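Right arm drops out mid-grasp, wrist LED stays green

Girkwood Automation Forum > Faults and Safety > Small arms

gantry_pete
Posts: 90

Two-arm bench cell, both arms on a shared linear rail, parallel grippers. The job is sorting kitchen bottles and jars into a ribbed tray. It ran without complaint until May. Since then the right arm loses its gripper now and again during a grasp. The joints hold position, the fingers stop answering, and the controller logs fault 769 (bus timeout, last node). The wrist LED stays green throughout.

The left arm has never done it. Same firmware on both, same supply.

Tried so far: new gripper, new termination plug, bus speed halved. No change from any of them. Log extract from the last one:

14:02:11 J5 ok
14:02:11 J6 ok
14:02:12 GRP no reply, retry 1
14:02:12 GRP no reply, retry 2
14:02:12 FAULT 769

What else is there on that node?

Skomex_user
Re: Right arm drops out mid-grasp

Cable. If the green LED is wired as ours is, it only shows that the wrist has power. It says nothing about data. You can lose one data core and the LED won't care.

How much slack have you left between the wrist and the first tie?

gantry_pete
Re: Right arm drops out mid-grasp

Plenty. It goes up in a loop and comes back down to the upper link, where there is one zip tie. I left the loop large on purpose so that the wrist could turn fully.

Skomex_user
Re: Right arm drops out mid-grasp

Then I would look at the tie. With a single fixing point all the bending happens within a few millimetres of it. We had two cables go that way on a Furnival rig. The jacket looked perfect and the core inside had parted. It made contact when the arm was up and opened when the arm reached down.

marrowbone
Re: Right arm drops out mid-grasp

I disagree. A parted core would give CRC errors for days before it gave a clean timeout. He has no CRC errors in that log. I would measure the supply at the wrist while the fingers close. A gripper motor near stall pulls enough to brown out its own transceiver, and the LED will ride through a dip that short.

Skomex_user
Re: Right arm drops out mid-grasp

He has changed the gripper and the left arm is fine on the same supply.

marrowbone
Re: Right arm drops out mid-grasp

Same supply, different cable. Resistance in the power core gives the same symptom. We may be arguing about the same six inches of wire.

D. Marchetti
Moderator
Re: Right arm drops out mid-grasp

Leaving the cause to one side for a moment. What do the fingers do when the fault comes in? Pete says they stop answering, which could mean they hold or they go slack. If they hold, someone will sooner or later reach in to free a bottle from an arm that still has its joints powered. When the bus comes back, the gripper may carry out the last command it was sent.

Please isolate the arm power before putting a hand in. Clearing the fault on the screen does not count as isolation.

— Delphine Marchetti

gantry_pete
Re: Right arm drops out mid-grasp

They hold. And yes, on one occasion the bus recovered by itself and the fingers opened with the arm still raised. The bottle went into the tray and did no harm. I have now set 769 to latch, so it needs a manual reset after the power has been off.

On the cable: I put a meter across both data cores and both power cores and flexed it by hand at the tie. Data core B goes open at a sharp bend and closes again when straightened. The power cores read the same throughout.

marrowbone
Re: Right arm drops out mid-grasp

Fair enough. I still can't account for the missing CRC errors.

Skomex_user
Re: Right arm drops out mid-grasp

Check whether your controller logs them at all. The Gelavell ones have it switched off by default.

gantry_pete
Re: Right arm drops out mid-grasp

It was switched off. Now on.

A replacement cable is on order in the high-flex grade. When it arrives I will add a second fixing further along the link and use a wide strap in both places, so the bend is spread out. The left arm has the same single tie, so it gets the same treatment.

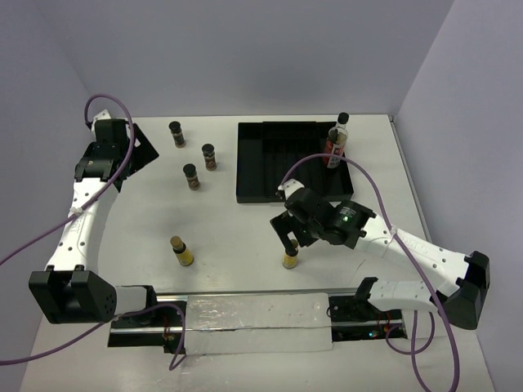 I will run the old cable to failure on the bench with CRC logging on and post the counts for marrowbone. The latch on 769 stays in whatever the counts show.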